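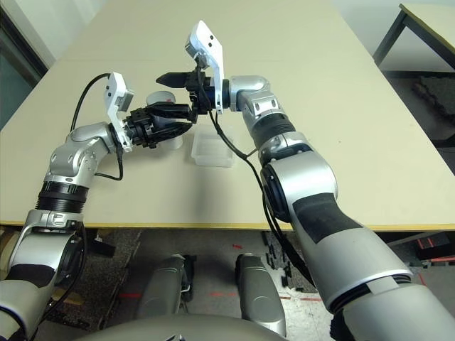

How often should a shared work table be checked for clutter, spills and loose cups?
Once before the first person sits down and once at close. More checks than that look good on paper and get signed without anyone bending down to look.

Table and small items checklist, Vollden workroom
Checked by: Vlasta Berisha
Date: 11th January
Last full check: November

1. Tabletop wiped, no sticky patches
OK. The November sheet also said OK, and I scraped off tape residue the same afternoon. I would like to know what "wiped" meant that day.

2. Table steady when leaned on
OK at the corners. Slight give in the middle of the long side. Dardo Farías says it has always done that. I don't find that comforting. Recheck after the bolts are tightened.

3. Cups
Fail. The rule says drinks in lidded cups only, and two open ones had been left out overnight. The sign by the door has been up for 43 days. Either it can't be read from the sink or it is being read and ignored. Move it to eye level before ordering a bigger one.

4. Small clear plastic containers
Partial. Clean, no cracks, but the lids are kept in another drawer and half of them belong to some older set. Clear plastic on a pale table is easy to miss with an elbow. Sun-ja Lim wants colored labels on the sides. Fine, if the glue holds through a wash. The last lot from Zorkeo didn't.

5. Cables clear of the walkway
OK at time of check. Look again at close.

6. Table edge, splinters and chips
OK. Ran a cloth along all sides, no snags.

7. Spill kit within reach
Fail. It is 9 steps away, behind the coat rack. The form asks only "present?" and so it has passed every time. Change the wording to "reachable in 30 seconds with one hand full."

8. Floor under the table
OK. One paper clip.

Open items: 2, 3, 4, 7
Bok-nam Ha to tighten bolts and move the kit. Rocío Carrillo to match the lids and throw out the strays. I'll sign when I have seen it done. A message saying it's sorted won't count.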